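Sutmont teleop list - archive
Subject: Re: bin liner task, what counts as a good demonstration
From: Dagný Briem
Date: Sun 25 February

Hello all,

I've been back through the bin liner recordings and want to settle the instructions before anyone starts on the next batch. We have 487 episodes so far, all done by remote control, and I would keep 299 of them for training. Most of what I dropped was dropped for one thing: the operator stopped moving for several seconds with the bag half open, while deciding which edge to take next.

The three below are all from the same place, and the bag is the white one with red print in each.

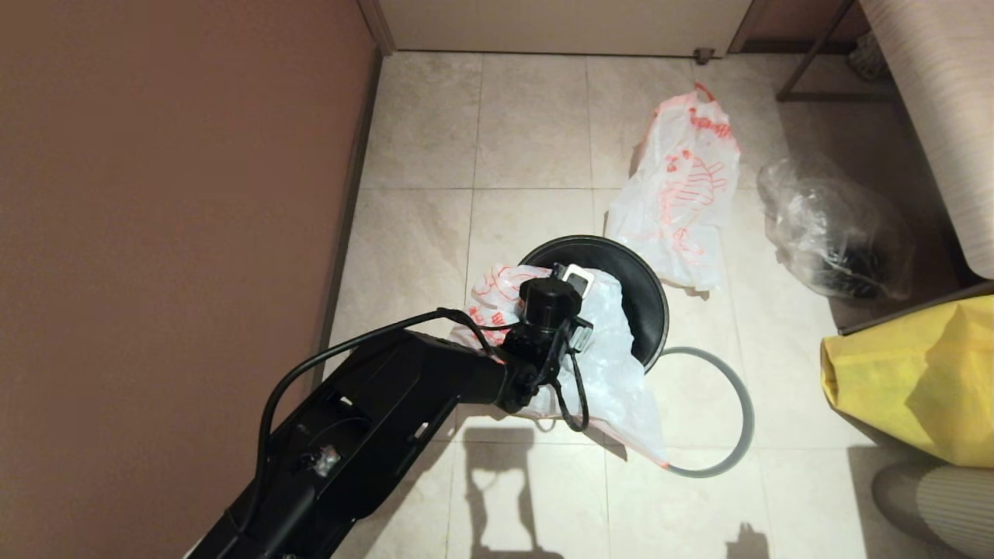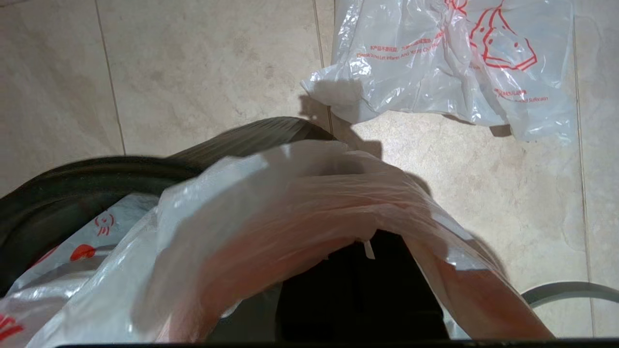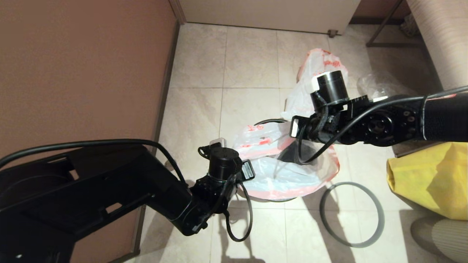
Ívar Eyvindsson wrote on Friday:

> I don't think the pauses are the trouble. I have watched operators pause
> and then do a perfectly good second half. What I see in the worst
> episodes is that people pull on the bag from one side until the bin
> moves, then chase the bin. The policy learns to chase the bin too.
> If we cut every episode with a pause we throw away most of the
> recoveries, and we'll need those. I'd keep the pauses, trim them
> in software, and write a rule about pulling.
>
> Also, could we please agree on where an episode ends? Half of mine end
> when the bag is over the rim and half end when the arms are back at
> rest. The Fastness people asked me which one was right and I had no
> answer for them.

Taking the second point first. An episode ends when both arms are back at rest. If yours stop earlier, don't delete them, just put "short end" in the notes column and I'll sort them out.

On the pauses, I went and looked again after reading Ívar's message, and I think he is partly right. There were 11 episodes I had dropped where the operator stopped, let go and took a new grip, and the rest was fine. Those are going back in. I still don't want the long stops where nothing is being tried. Trimming them in software sounds easy, but the arms drift a little while the operator is thinking, so after the cut you get a small jump in the joint positions. Wendelin tried it on the towel task in August and we ended up recording the lot again.

A rule about pulling is a good idea. My suggestion, and please argue with it:

Open the mouth of the bag before you bring it to the bin. If it closes up again, open it again, even if that feels slow.

Once one side is over the rim, leave that gripper where it is and work round with the other.

If the bin shifts by more than a hand's width, stop pulling. Push it back with the outside of the closed gripper and carry on. Keep the recording running.

Don't reach in by hand to help while the episode is being recorded. We had a few of those as well.

Thin plastic is harder to feel for than cloth, and as we have no force feedback on the leader arms you have to go by eye. The wrist view is better than the head view for telling whether you have one layer or two. New operators tend to watch the head view the whole time, so it would help if whoever is training them switched it off for the first few tries. Kirsten did this with her two and they picked it up in an afternoon.

The other thing is clutter. Please leave the spare bags and other bits on the floor where they are between episodes, within reason. If the floor gets tidied for one person's recordings and not for another's, I can't compare them.

I'd like replies from Jytte and Wendelin before I change the sheet, as they have done the most hours on this. The target is still 982 kept episodes for the whole task, and I would sooner get there slowly than go through this sorting again.

Dagný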